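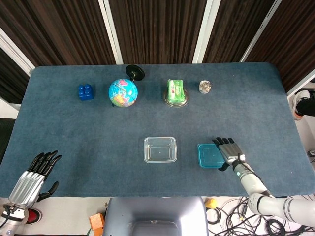
How far back should people stand while the arms are powered on?
Outside the full reach of both arms, measured from the shoulder with the hand open, plus a margin for whatever the hand might be holding.

oneck_bench
What margin do you use? Our sheet just says "safe distance" and I want a real number in it before the new people start.

julen
50 cm past full reach, taped on the floor. One person holds the stop and does nothing else. If that person has to move a box on the table, the arms get paused first.

Lyimo
I don't agree with a fixed number. Stopping distance depends on speed and payload. Measure yours at the fastest speed you allow, then set the line. 50 cm could be too little on one machine and a waste of room on another.

julen
Fair, but a new operator can follow tape. They can't follow a calculation – at least not on the first day.

Lyimo
So do the calculation once and put the tape where it says. I'm only objecting to copying your number.

Nelu Sima
We went through this at Flutovis. What we ended up with:
Line on the floor from measured stopping distance, checked again after any speed change.
Two people present whenever the arms are live.
Cables off the walking side, or covered.
Nothing on the floor inside the line.
Stop button tested at the start of each shift and written down.

oneck_bench
Is two people really needed for light tabletop work? We're moving lids and small boxes. It would cut our hours in half.

Nelu Sima
For us, yes. The load is light but the arm isn't.

julen
I'd allow one person at reduced speed, if the line is kept. We do some five sessions a week that way.

Lyimo
Not without a written risk assessment – and then it's your signature on it.

oneck_bench
OK. I'll measure stopping distance first and leave the two-person rule in for now. Will post the sheet when it's done.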